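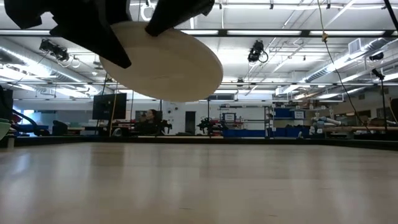 Re: Replacing the bus between Plallik and Estis

June 14, 2019

Dear all,

I read the message from last month again before I answer, and I copy the part which I think is important:

> The company says that the evening bus carried 1046 passengers in the
> whole winter and that it needs more to continue. If we can't show
> that people want it, the last departure from Plallik will be moved
> to the afternoon from October. Does anyone have a better idea than
> a petition?

I don't have anything against a petition, but I think the number is not complete. As I understand it, a passenger who changes at Yousafzai Road is counted only on the first bus. I change there myself, three times in a week, and the driver only looks at my ticket. So the persons who come from the hospital side are perhaps missing from the list.

My suggestion is that we ask the company, in a polite letter, how the transfers are counted. We should do this before we collect any signatures. If the answer is that they are not counted, we have a much stronger argument than 1000 names on paper.
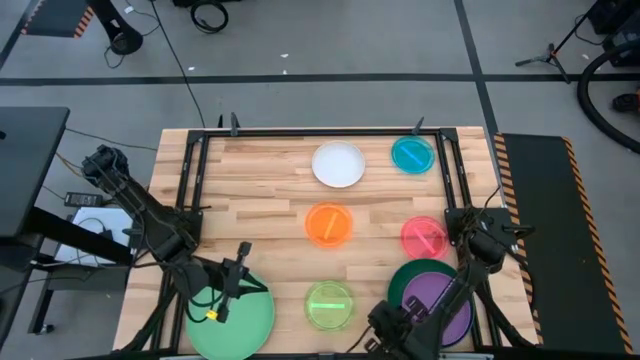

The second matter is the timetable. Now the train arrives at Estis six minutes after the bus has left. I have missed it many times, and then I must wait in the cold or pay for a taxi. When the bus was run by Pranero it waited for the train, and it was more full, as far as I remember. I would write this in the same letter, but as a separate point, so that they can't answer one and forget the other.

I can make a first version of the letter in the coming days. Please would somebody with better English correct it after me? Also I don't know to which office it must be sent.

With kind regards,
a reader from the Estis end

Comments (3)

estis_hill: Agree on the transfers. My daughter changes there too and has never been scanned on the second bus.

mb47: It didn't always wait for the train in the Pranero days. I remember some long evenings. But yes, better than now.

lowerroad: Happy to check the letter. Please keep it to one page.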